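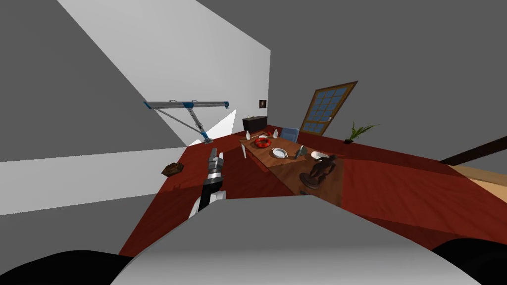 The Pevow wall bracket is a fixed steel arm sold for shelving and light hoists, rated by the maker at 117 kg when bolted to solid brick. I fitted 2 of them in November above a workbench. Layout matters more than the rating. A long horizontal beam with a diagonal brace below it, as on the grey one with blue end caps against the white wall, makes a triangle and sags far less than a plain cantilever, but the brace takes up wall space lower down.

Fixing is by 8 mm bolts at 200 mm centres. The holes lined up and the welds are even. The supplied plugs are poor and I replaced them with Fovari ones. Paint chips easily at the slots. The Tasten equivalent has a better finish and a shorter arm.

Score: 8 out of 10.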